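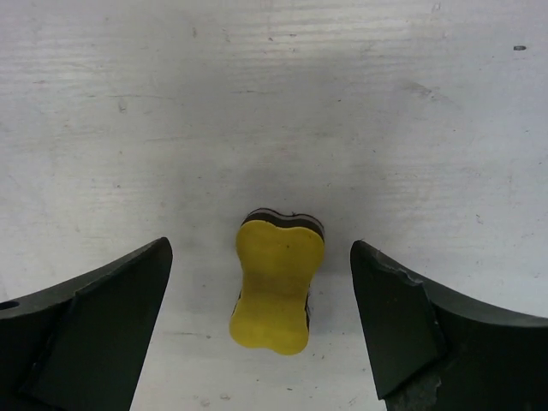

Greltness Bench Guide, Issue 14, page 2

Section 6. Setting up and recording the board-wiping task

Read this section before you touch the leader arms. Everyone says they have read it. The recordings suggest otherwise.

The Greltness study asks whether a policy for two arms learns wiping better when the sponge starts in a new place and at a new angle every time. Earlier sets, made at the Korkach bench, used the same start pose throughout, and the resulting policy was superb at picking up a sponge from exactly that pose. Please help us do better.

6.1 Before you start

1. Turn on both arms and wait for the Salian recorder to list every camera.
2. Home the arms, then open both grippers all the way.
3. Write on the board in marker. Two rows of three groups is the standard layout. Neat handwriting earns no extra credit.
4. Set the board on its feet on the left half of the table, angled.
5. Lay the bone-shaped eraser in front of the right gripper, yellow face up. Leave the back of the table clear.
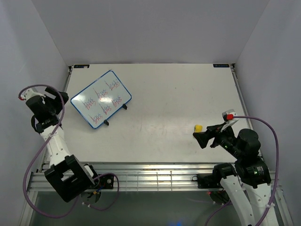 Fig. 6-1. Start layout, fixed camera.

Note: The two labels at the far corners of the tabletop stay where they are. The camera alignment check uses them, and it sulks for 540 seconds if one goes missing.

6.2 Recording an episode

1. Start the recorder and hold both arms still for 2 seconds.
2. Close the left gripper on the blue edge of the board. Grip the edge strip itself and keep the fingertips off the writing.
3. Pick up the eraser with the right gripper. Take it across the narrow waist.
4. Bring the dark side against the board and wipe in short strokes. Keep the left arm still while you do this. It will want to help. Do not let it.
5. Put the eraser down, open both grippers, and stop the recorder.
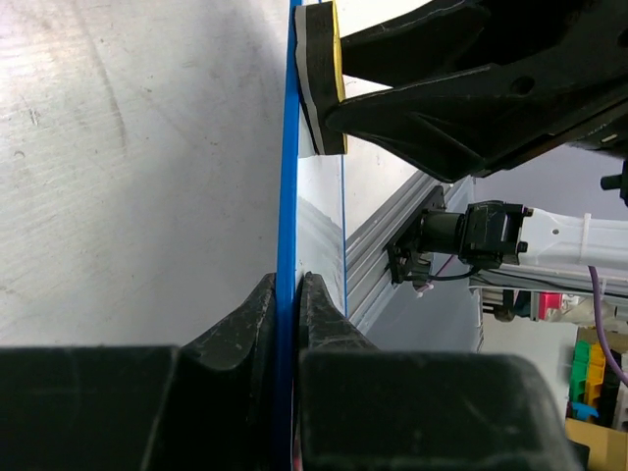 Fig. 6-2. Left gripper on the board edge, eraser held against the face by the right gripper.

CAUTION: The arms can reach each other. The software limit between them is advice, and the motors do not take advice. Keep one hand near the stop button whenever both grippers are at the board.

Note: If you fumble the grasp and recover, keep the episode and tag it "recovered." These are worth more to us than the graceful ones. If you fumble and give up, tag it "failed" and keep that too. Deleting it helps only your pride.

6.3 Changing the start pose

Turn the eraser to a new angle before each episode. Use the angle sheet and take the next line, even if it looks much like the last one. People left to pick their own random angles pick three of them - all comfortable.
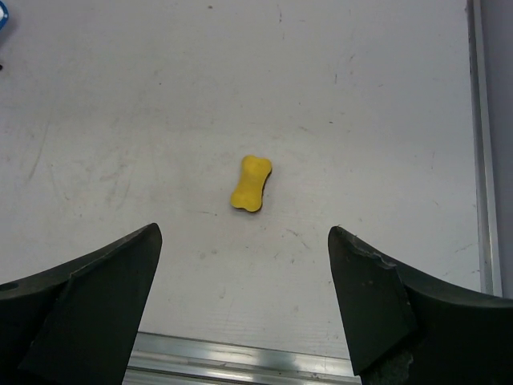
A slanted start makes you roll the wrist before closing, and that roll is the part the Korkach set never had. Do it slowly enough that the wrist camera keeps the eraser in view the whole way down. If you lose sight of it, back up and come in again without stopping the recorder.

A full set is 152 episodes. Save to the Brarkmont drive after each block of 14 and check that the file opens before you go on. The last block will be short, so save that one as well.

CAUTION: Do not swap fingertips partway through a set. A change in grip halfway through looks like a research finding for several weeks.

6.4 If the recorder will not start

1. Check that both arms are homed.
2. Check the camera list again, slowly this time.
3. Restart the recorder. Leave the arms powered.

For tag names and file layout, go to Section 7.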